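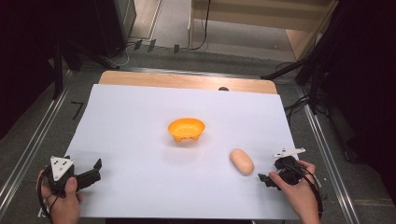 pinceplate
Modérateur, section Préhension et télé-opération

Mar. 13 juin
Sujet : Isard, la paire de pinces à main, retour après deux mois

Reçues en avril, donc le délai de grâce est passé et je peux être désagréable. Pour ceux qui prennent le fil en route : l'Isard, c'est le kit vendu par Grumuvham, une pince noire par main, une plaque blanche à visser dessus, un câble par pince, et un logiciel d'enregistrement qui vous demande votre avis sur tout, y compris sur la langue du clavier. On fait la tâche soi-même, à la main, et le robot est censé apprendre en regardant les trajectoires. Chez moi la tâche du moment, c'est le petit pain pêche et le bol orange. J'ai fait des études longues.

Le bon d'abord. L'ouverture des doigts est lue proprement, sans sauts, et la synchro entre gauche et droite tient bien mieux que sur mon ancien montage bricolé. Le poids est correct pendant vingt minutes. Ensuite on découvre des muscles de l'avant-bras que l'évolution avait mis de côté.

Le moins bon : les câbles. Ils partent de la pince et descendent le long de la main, ce qui va très bien tant qu'on ne croise pas les bras. Or j'ai deux bras, et ils se croisent. La notice recommande de « prévoir des gestes dégagés ». Je prévois.

Grumuvham annonce jusqu'à 400 démonstrations par jour et par opérateur. Mon meilleur jour : 128. J'étais en forme et personne n'avait appelé.

Note provisoire : j'en rachèterais une. Malheureusement elles sont vendues par paire.

vis_sans_fin
Membre

128 en une journée, c'est déjà honorable. Tu comptes les ratées ?

pinceplate
Modérateur

Je compte celles que je n'ai pas jetées. Les ratées, le logiciel les garde aussi, dans un dossier nommé « divers », avec les réglages et une copie de la licence.

couple_moteur
Membre

Pas d'accord sur les câbles. J'utilise l'Isard tous les jours sur du tri de petites pièces et je ne les sens plus. Il faut les fixer à l'avant-bras avec un scratch, pas trop serré, en laissant une boucle au poignet. C'est écrit dans la notice, page des accessoires. Si on les laisse pendre, forcément, on passe sa journée à les promener.

pinceplate
Modérateur

La page des accessoires vend le scratch.

couple_moteur
Membre

Un scratch, ça se trouve dans n'importe quel tiroir. Je trouve quand même qu'on est dur avec un produit qui fait ce qu'on lui demande. Vous avez essayé la concurrence ? La version Kolář n'a pas de câble, d'accord, mais elle perd la liaison dès qu'un micro-ondes se met en route dans l'immeuble.

tata_servo
Membre

J'ai la Kolář et je confirme pour le micro-ondes. On a déplacé la pause de midi. Par contre la prise en main est nettement meilleure, le pouce tombe au bon endroit. Sur l'Isard j'ai l'impression de tenir une agrafeuse qui a fait une école d'ingénieurs.

Question à pinceplate : pourquoi la grande feuille blanche ? Tu as des reflets sur la planche ?

pinceplate
Modérateur

Fond uni, tout bêtement. Avec le bois clair en dessous, le petit pain pêche se fondait un peu trop dans le décor à mon goût, et j'avais envie de contours nets. Le papier a ses défauts : quand on appuie en fermant les doigts, il glisse avec l'objet. Je le scotche par-dessous maintenant. Le bol orange, lui, se verrait depuis la Lune.

vis_sans_fin
Membre

Attention avec ça. Si toutes tes démos sont sur fond blanc, ton modèle saura ranger du pain sur fond blanc et rien d'autre. On a fait la même erreur à Pedcombe : tout enregistré sur le même plateau, et le jour où on a changé le plateau, le bras est allé saluer le mur. Change de support toutes les trente ou quarante prises.

couple_moteur
Membre

Ça dépend de ce qu'on veut en faire. Pour évaluer la pince elle-même, autant garder le même fond du début à la fin, sinon on ne sait plus ce qu'on mesure. Pour entraîner, oui, il faut varier.

vis_sans_fin
Membre

Il a écrit deux mois. Au bout de deux mois on n'évalue plus, on entraîne.

pinceplate
Modérateur

Au bout de deux mois on cherche surtout la facture. Mais je prends la remarque, j'ai une nappe à carreaux qui ne sert à rien.

octet_gras
Nouveau membre

Bonjour à tous, je découvre le sujet. Combien ça coûte, au juste ? Le site de Grumuvham dit « sur devis » et le formulaire me réclame un numéro de TVA et la taille de ma flotte de robots. J'en ai un, il est en panne.

pinceplate
Modérateur

1719 euros la paire, plaques comprises, hors port. Mets « 2 » dans la taille de la flotte, avec un seul le formulaire refuse de s'envoyer.

tata_servo
Membre

À ce prix-là j'aurais aimé une mallette. La mienne (la Kolář) en a une. Elle ne ferme pas, mais elle est très jolie.

couple_moteur
Membre

@octet_gras : demande bien si la licence du logiciel est incluse au-delà de la première année. Chez nous elle ne l'était pas, et il a fallu trois messages pour obtenir une réponse claire. Là-dessus je ne défendrai personne.

octet_gras
Nouveau membre

Merci, c'est noté. Et pour un débutant, deux pinces, c'est utile tout de suite, ou on commence avec une seule main ?

vis_sans_fin
Membre

Une seule. Tu prends un objet, tu le poses dans un bol, tu recommences jusqu'à ce que ce soit ennuyeux. La deuxième main, tu l'ajoutes quand la première ne tremble plus.

pinceplate
Modérateur

D'accord avec vis_sans_fin, ce qui m'agace. Choisis un objet un peu rond et pas trop petit. Et refais l'étalonnage de l'ouverture chaque matin, même si le logiciel affiche que tout va bien. Il est d'un naturel optimiste.

Je reposte quand j'aurai essayé la nappe.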